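Keep the Plastic Off the Spare Sheets

I have come to think that most households own too much of everything except places to put it. When my mother moved out of her house in Udholm last April, we found 300 carrier bags, folded into triangles, and not one free shelf. She is not unusual. My own flat was no better, and it took me most of a year to do something about it.

The usual advice is to buy storage. I did that first. I spent 590 on boxes from Liso and filled them with things I had not used in years, which meant I now owned the things and the boxes. The boxes are stacked in the hall, where I walk into them.

What I would argue for is duller. Give each kind of thing one place, and when the place is full, stop. A cupboard is a limit, and we should treat it as one.
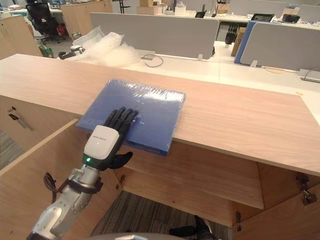 A flat blue package, still in its plastic film, on the countertop.

Packaging deserves a mention of its own. People leave new things wrapped for years on the grounds that they are being kept for best. I did it with towels and with a tablecloth from Vatau that I have yet to put on a table. A thing kept in its wrapper is a thing you have paid for and do not have. Open it or give it away while somebody can still use it.

My friend Diệp Kiều disagrees with me. She says that a full cupboard is a comfort, and that people who grew up short of things have good reason to keep spares. I accept that. Her grandmother in Âu kept rice for a whole season and was right to.
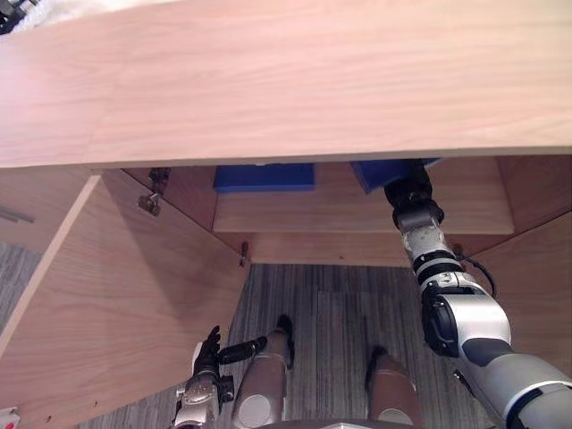
But a spare is only useful if you can find it. I had 2 packets of the same fuses because the first was behind a fondue set. A half-empty shelf looks like a waste to some people. To me it means I can see what I own from the doorway, and I no longer buy it twice.

I still have the fondue set. It goes to the charity shop when I have cleared a way past the boxes.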